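El brazo coge bien en una cocina simulada y falla en la otra: ¿física o escena?

Última actualización: miércoles, 8 de febrero de 2023

Hicham Chraibi

Buenas. Llevo desde principios de mes montando en simulación una celda de manipulación sobre encimera y me he quedado atascado en un punto que no sé si es de configuración del robot o de la escena. Lo cuento con detalle, a ver si alguien ha pasado por lo mismo.

La celda son brazos Franka Emika con la pinza de dos dedos. El proyecto se llama Jekberg y consiste en recoger objetos de cocina y dejarlos en otro punto de la misma encimera. El control es de impedancia en espacio cartesiano, con un paso de física fijo. Los agarres los planifica un módulo aparte que trabaja con la nube de puntos, y yo solo le paso la pose de la base y la altura de la superficie.

Tengo dos cocinas. La primera es una encimera lisa que modelé yo, una caja sin más, y ahí todo va bien: de 47 intentos de agarre del vaso me salieron 40. La segunda viene de un paquete de interiores que compramos, con salón al fondo y todo, y ahí es donde empiezan los problemas.

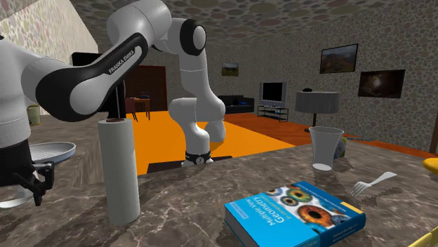
En esta segunda cocina la encimera es de mármol marrón brillante y encima he dejado un rollo de papel de cocina de pie, un libro de tapa dura, un vaso blanco que se ensancha hacia el borde, un tenedor y una sartén gris poco profunda, entre otras cosas. El brazo llega bien a la zona de trabajo, no hay avisos de límites articulares y el planificador devuelve trayectorias sin colisión. Los síntomas son estos:

- Al arrancar la simulación, los objetos dan un saltito antes de asentarse. El rollo de papel se queda de pie casi siempre, pero alguna vez se cae solo.
- Cuando los dedos bajan a por el tenedor, se paran antes de llegar. En el registro sale fuerza de contacto en la punta sin que toquen nada que yo vea.
- El vaso lo coge, pero se le escurre al levantar. En la otra cocina, con el mismo vaso y los mismos valores de fricción, no pasa.

He probado a subir la fricción de los dedos, a cerrar con más fuerza y a bajar la rigidez del controlador. Con más fuerza el vaso sale disparado. Con menos rigidez el tenedor sigue igual y encima el brazo oscila al parar.

¿Por dónde empezaríais a mirar? No quiero ir tocando parámetros a ciegas, que ya llevo así dos tardes.

Nabila Ghoneim

Deja en paz el controlador de momento y vuelve a los valores que tenías. Si en la cocina lisa funciona con la misma pinza y el mismo vaso, lo que ha cambiado es la encimera, y los dos primeros síntomas apuntan a la geometría de colisión.

Los paquetes de interiores suelen traer la malla visual bastante cuidada y la de colisión generada de cualquier manera. Lo típico es que la encimera entera, con su canto y a veces con el mueble de debajo, se haya metido en una sola envolvente convexa. El resultado es una superficie de contacto que queda unos milímetros por encima de la que se dibuja. Tus objetos nacen metidos dentro de ella, el motor los expulsa en el primer paso y ahí tienes el saltito. Con el tenedor igual: los dedos tocan una encimera que no se ve.

Yo lo haría en este orden:

1. Activa la visualización de formas de colisión y mira la encimera de canto, con la cámara a ras. Si hay un hueco entre la superficie dibujada y la de contacto, lo verás enseguida.

2. Desactiva la colisión de la malla original y pon encima una caja simple con la cara superior a la altura exacta del mármol. Para coger cosas de una encimera plana no necesitas nada más fino.

3. Haz lo mismo con cada objeto. Rollo: un cilindro. Libro: una caja. El vaso, con esa forma, mejor con descomposición convexa, porque si le pones un cilindro los dedos cierran contra una pared vertical que no existe. El tenedor también con descomposición, y comprueba que no le salga un bloque entre las púas y el mango.

4. Coloca los objetos ligeramente por encima de la superficie y deja correr la simulación sin mover el brazo hasta que se paren. Guarda ese estado y arranca siempre desde él.

5. Mide la altura de la superficie en la escena ya corregida y pásale ese número al planificador. Comprueba respecto a qué la mides, si al suelo o a la base del robot. En una celda de Ernex tuvimos durante semanas la base del brazo desplazada en vertical y lo compensábamos sin saberlo en la herramienta.

Sobre el vaso que se escurre, mira también qué material físico trae la encimera y cómo combina el motor los coeficientes. Si coge el mínimo de los dos, subir la fricción de los dedos no sirve de nada mientras el vaso tenga un valor bajo. Y confirma que el vaso de la segunda cocina conserva el material de la primera; al importar una escena completa es fácil que se le asigne el de por defecto.

Una última cosa, la masa. Si no la fijas a mano, muchos importadores la calculan a partir del volumen de la forma de colisión. Un vaso relleno por una envolvente convexa pesa como un bloque macizo.

Driss Sqalli

Baja el paso de tiempo a la mitad y sube las iteraciones del solver. A mí me arregló los saltos en una escena parecida. No sé si te servirá para lo del tenedor.

Wael Gaber

De acuerdo en casi todo con Nabila. Lo de Driss puede disimular el saltito, pero si los objetos nacen metidos en la superficie el problema sigue estando y además la simulación te va más lenta.

Añado lo que miro yo en el lado del robot cada vez que cambio de escena, que es la parte de la que me ocupo en Predon:

Pose de la base. Al importar un interior, el origen de coordenadas suele cambiar. Lleva el brazo a la posición de reposo y compara la pose de la brida que da la cinemática directa con la que da la simulación. Si no coinciden, para ahí y arréglalo antes de seguir.

Punto de herramienta. Tiene que estar entre las yemas de los dedos, sin arrastrar ningún offset de la brida. Si alguna vez has cambiado de pinza en ese modelo, revísalo.

Autocolisión y colisión entre brazos. Si tienes más de uno en la misma encimera, asegúrate de que el planificador conoce la posición actual del otro, incluso cuando está quieto.

Escala. Hay paquetes de interiores en centímetros y otros en metros, y algunos mezclan. Mide un objeto de tamaño conocido, el libro por ejemplo, y compáralo con el real.

Para la fuerza de cierre, empieza baja y ve subiendo de poco en poco con el brazo parado y el vaso ya entre los dedos. Si sale disparado con una fuerza normal es que hay penetración entre las formas, y eso ya te lo ha explicado Nabila.

Y apunta los cambios. Uno cada vez, con 30 intentos por cambio como mínimo, la misma semilla y los objetos en la misma posición. Con cinco o seis intentos no vas a distinguir una mejora de la casualidad.

Hicham Chraibi

Gracias a los tres. He activado las formas de colisión y era lo que decía Nabila: la encimera estaba en una sola envolvente y sobresalía por arriba. La he cambiado por una caja y los objetos ya no saltan. Los dedos llegan hasta el tenedor.

El vaso tenía una masa de 589 gramos, calculada por el importador. Le he puesto a mano la de la primera cocina y ahora aguanta al levantarlo, aunque si el brazo acelera mucho todavía resbala un poco. El material también venía cambiado — lo he corregido, pero aún no he repetido la serie completa de intentos. La escala estaba bien, y la pose de la brida coincide.

Me queda hacer la descomposición del tenedor y guardar el estado inicial con todo asentado. Cuando tenga la serie la pongo en este mismo hilo.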